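Gobnait Ó Riain learned to bind books at the age of 46, and she says that it was the right moment.

"Before that I had no patience," she tells me. "I wanted to finish everything in one evening. A book doesn't let you do this."

We meet in Cletberg, where she has lived since she left her job at the post office. Her first teacher was an old binder in Mazza, who made her fold paper for 14 days before she could touch the glue. She still remembers how bored she was.

"I folded 2,000 sheets, maybe more bad ones than good ones. But after that my hands knew what to do, and I could think about other things."

Today she repairs mostly family books: cookbooks, hymn books, school atlases. People bring them in plastic bags and excuse themselves for the condition. The price is a delicate subject. Often the repair costs more than the book, and she tells this to every customer at the beginning.

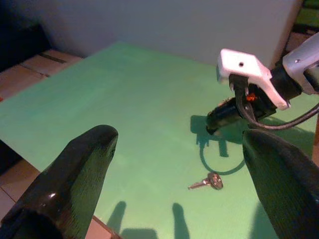
A pale green tabletop against a light gray wall.

I ask her which work was the most difficult. She answers quickly: a household diary of 194 pages, where somebody had fixed the spine with strong tape.

"Tape is my enemy. Please write this in your article. If a page comes out, put it back inside the book and leave it in peace."

In December she will give her first evening course in Cletberg. She is a little nervous about speaking in front of a group, and she has already changed the program two times. The students will begin with folding.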